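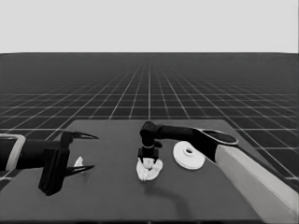 Two arms, one table, three white parts. Simulator view from this afternoon.

Thread on where our student project stands, for those who asked after the May demo night. We're the two-arm assembly team in the Durkley robotics club. I do the right arm. Arif Herath does the left.

The task: the arms share one table and have to put the parts together with no person touching anything. We do it all in the simulator first. The real arms are shared with the other teams and we get 15 minutes a turn.

The flat disc with the hole in its hub is the part everything else depends on. If it gets bumped, the run is over. My arm passes right over it to reach the lumpy piece, so most of my week went into the height of that pass.

The lumpy piece is the hard one to pick up. It has knobs all over and the fingers slide off if they come down in the wrong spot. Hiwot Beyene wrote a script that tries different grip points and logs each one. It's at 295 tries now.

Best result so far is coming straight down from the top. Coming in at an angle looked smarter on paper and did worse.

Left arm has the small pointed piece. Arif keeps the gripper wide open until it's low, then closes. His side has been fine since he slowed down the last bit of the move.

Timing is still a mess. Both arms want the middle of the table at once. For now the left one waits until the right one has lifted. It costs us 3 seconds a run and we can live with that.

Teresa Moynihan, our coach, wants 3 clean runs in a row before we book the real arms. We have had two in a row, twice. Both times the next one failed on the lumpy piece.

Someone asked about the code. It's in the club folder under Resurico, grip script included. The notes are out of date. Rizwan Gazi is fixing them.

Next up is a slower lift on my side, then another batch overnight. Will post the numbers when I have them.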